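**Do simulated runs count towards a risk assessment, or am I kidding myself?**

*posted by prestix_newbie*

Hi all, hoping someone can set me straight before I make a fool of myself. I've been given the job of writing up our house rules for a small pick-and-place arm (soft fruit and veg, kitchen-type worktop). We've done 1,236 grasps in simulation with the wrist camera view and the numbers look lovely. My manager thinks that means we can skip most of the slow-speed testing on the real arm and go straight to normal running in November.

I've got a bad feeling about this but can't put it into words. Is there a rule somewhere that says what simulated evidence is allowed to prove? And how do people record it? At the moment ours is a folder called "runs" and a spreadsheet with 7 columns, two of which I don't understand.

---

*Torby*

No, you can't skip it. Do the risk assessment on the real machine in the real place. We did 1,000 sim runs once and the cable still snagged on day one.

---

*Delaunay*

Torby's right but a bit brief, so I'll have a go at the longer version (kettle's on).

Your bad feeling is a sound one. A simulator can tell you whether the planner picks a sensible approach, whether the fingers fit round the thing, whether the arm tries to go through the worktop. It's great for that and I'd be lost without ours! What it can't tell you is how hard the gripper squeezes somebody's thumb, or how long the real arm takes to stop. Those want measuring on the kit, with whatever tool and load you'll be using, and the safety standards for your sort of machine will say a good deal about how. Get hold of the current edition, as old copies do float about.

On the house rules, ours fit on a side of A4 and the simulation bit goes more or less like this:

- Every saved view from the simulator says "simulated" in the log next to it. Some renders are pretty convincing at a glance, and they get pasted into reports.
- Write down the software version, the gripper model and the scene settings with each batch.
- Failed grasps stay in the record. If you bin the ugly ones your success rate means nothing.
- Change the fingers and the old batch is retired, even if the new ones look the same.
- First real runs are at reduced speed, 3 clean sessions in a row before anyone touches the limit, and someone stands by the stop button.

I'd also mix up the worktops in your scenes if you haven't. We'd got ourselves very comfy on plain backgrounds, then moved on to busier ones like veined marble with a bit of greenery at the side, and I slept better for having those in the file.
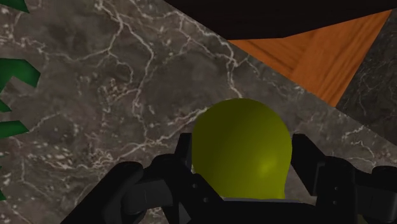 The other thing is your spreadsheet. Please find out what those two columns are before you put your name on it! Ours had one called "margin" and three of us had three different ideas of what it meant, so now there's a little notes tab with a plain sentence for each heading. It took an afternoon and plenty of grumbling.

As for your manager, I'd offer the sim results as the reason you've chosen certain grasps to try first, and leave the speed question to the tests on the arm. That went down all right here.

---

*jundel_workshop*

Agree with most of the above, though 3 sessions seems light to me if the arm shares a bench with people. We do 7. Also put your stop button check at the top of the page, before all the simulation stuff, or it'll get missed.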